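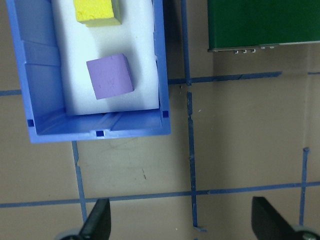
青い箱と白いフォームの中敷き、黄色と紫のフォームキューブ

作業台と青い箱についてのよくあるご質問

バルトデイル(Baltdale)の共同作業室「Otov」に寄せられるお問い合わせのうち、作業台まわりの道具に関するものをまとめました。初めての方にも、久しぶりにいらっしゃる方にも読んでいただけるようにと書いているうちに、少々長くなってしまいました。お茶でも飲みながら、気になるところだけ拾い読みしていただければうれしいです。最終更新は2021年10月5日です。

青い箱の底に敷いてある白いものは、取り出してもいいのでしょうか?

白いフォームの中敷きですね。どうぞ入れたままでお使いください。キューブのような軽いものは、硬いプラスチックの底にじかに置くとつるつる動いてしまい、指先でつまもうとするたびに逃げていきます。中敷きがあると落ち着いてくれますし、白地なので中身の色もよく見えるんです。以前は布を敷いていたのですが、端がめくれたり糸くずが付いたりで、9月に今の形に替えました。布のほうが好きだったとおっしゃる方もいて、そのお気持ちもよくわかります。ご自分の布を持ってきて上に重ねていただくのは、もちろんかまいません。

キューブは箱の中で向きをそろえて並べるのですか?

そろえなくて大丈夫です。斜めになっていても、壁に寄っていても、次に使う方がつまみやすければそれで十分です。ただ、ぎゅうぎゅうに押し込むことだけはご遠慮ください。フォームは長く押されていると角がつぶれて、もとの形に戻るまでずいぶんかかります。小さなへこみくらいなら、手のひらで軽く転がしてあげて、あとはひと晩そっとしておいてくださいね。

台に貼ってある青いテープは何のためのものですか?

物を置く場所の目安です。「箱はこのマス、お皿はその隣」と決めておくと、途中で手を休めても、戻ってきたときにすぐ続きから始められます。テープを貼ってくれたのはリゴベルト・ベルトラン(Rigoberto Beltrán)で、定規は使わず、目と手の感覚だけで貼っていく人です。線が少し波打っているところもありますが、マスの大きさはおおよそで差し支えありませんので、どうぞ気楽に使ってください。ご家庭でまねをなさるなら、まず長い横の線を先に貼って、それから
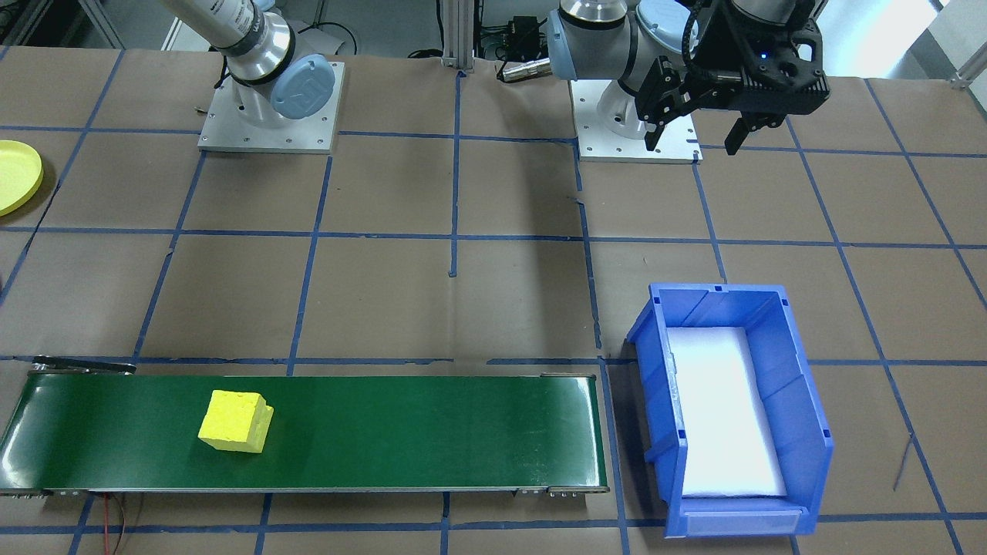
縦の線を重ねていくのが楽です。縦から始めるやり方もありますし、どちらが正しいということはないのですが、横の線が先にあると、台の前に立ったときの目線で間隔を見比べられます。テープはちぎっても、はさみで切ってもかまいません。ちぎった端は浮きやすいので、指の腹で押さえておいてください。袖が引っかかると、せっかく置いたものまで一緒に連れていってしまいます。

下に敷いてある茶色い紙は、どのくらいの間隔で取り替えていますか?

日にちでは決めていません。汚れや破れが目につくようになったら、その都度です。ロールの紙は1本が34メートルで、余った分は棚の下に立ててあります。切れ端は下書きや包み紙にちょうどよく、お持ち帰りいただいてもかまいません。紙を替えるときはテープも貼り直しになりますから、気づいた方は早めに受付へひと声かけていただけると助かります。
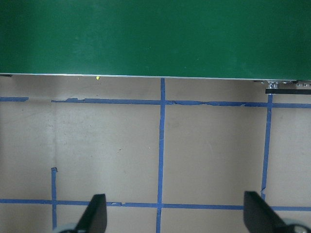
台の上の細かいごみは、どうやって掃除すればいいですか?

乾いたやわらかい刷毛で、奥から手前へゆっくり掃き寄せてください。水拭きをすると紙が波打ってしまうので、濡らした布は台には使わず、箱やお皿だけにお願いします。テープの際に入り込んだごみは、短く切った別のテープの粘着面をぽんぽんと当てると、気持ちがいいほど取れます。掃き集めたごみの中に部品や飾りの玉らしきものが混じっていたら、捨てずに受付の小皿へ入れておいてください。あとから探しに来られる方が、けっこういらっしゃるんですよ。

箱やお皿を家でもそろえたいのですが、同じものでないとだめですか?

まったくそんなことはありません。前面が少し低くなっている箱だと手を入れやすい、というくらいで、あとはお手持ちのもので十分です。お菓子の空き箱でも、深めのお盆でも間に合います。色についてよく聞かれるのですが、中に入れるものと違う色を選ぶと見分けがつきやすく、目が疲れません。お皿は縁が立っているものが便利です。平らなお皿ですと、置いたつもりのものが、ふとした拍子に端からころんと落ちてしまいます。

フォームキューブは買えますか?

受付で小袋入りをお分けしています。ひと袋151クローネで、色はおまかせになります。近所の文具店フェール(Fehr)さんにも置いていただいていて、そちらなら色を選べるそうです。まとめてご入り用のときは、前もってお知らせくださいね。ほぼ5日でご用意できます。

スポンジも同じ箱に入れていいですか?

乾いているものでしたら、ご一緒にどうぞ。湿ったスポンジは中敷きに水気が移りますので、窓辺の網の上で乾かしてから戻してください。色のよく似たキューブとスポンジを混ぜてしまうと、あとで分けるのに思いのほか手間がかかります。仕切りの厚紙を1枚はさんでおくだけで、ずいぶん違いますよ。
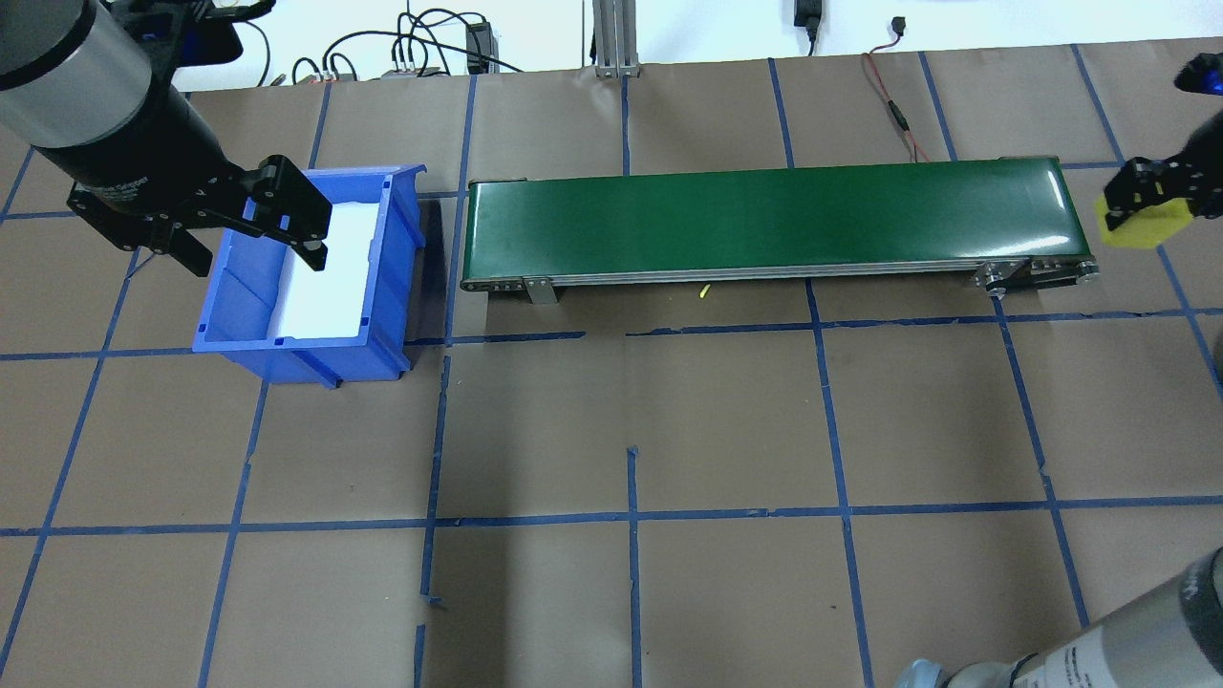
茶色い紙と青いテープの作業台。コンベヤーの左側に青い箱

コンベヤーの上や下に、ちょっと物を置いておいてもかまいませんか?

緑色のベルトの上は物置き代わりになさらず、いつも空けておいてください。筆記用具や眼鏡をつい乗せたくなる高さなのは、私もよく存じております。下のほうも、結束用のひもやテープの切れ端が入り込みやすい場所ですので、お帰りの前にひと目のぞいていただけると安心です。

片付けの順番に決まりはありますか?

厳しい決まりはないのですが、長くお手伝いくださっているアナイェリ・ガジェゴス(Anayeli Gallegos)のやり方が評判です。まず小さいものを箱へ戻し、次にお皿を重ね、最後に箱を元のマスへ寄せます。台全体を刷毛で掃くのはそのあとです。急いでいらっしゃるときは、小さいものを箱へ戻すところまでで結構です。

ここに載っていない質問は、どこへ聞けばいいですか?

受付の「Kudis」と書いてある青いノートに書き込んでいただくか、お越しの折に直接声をかけてください。ノートのお返事は次の開室日までに書いておきます。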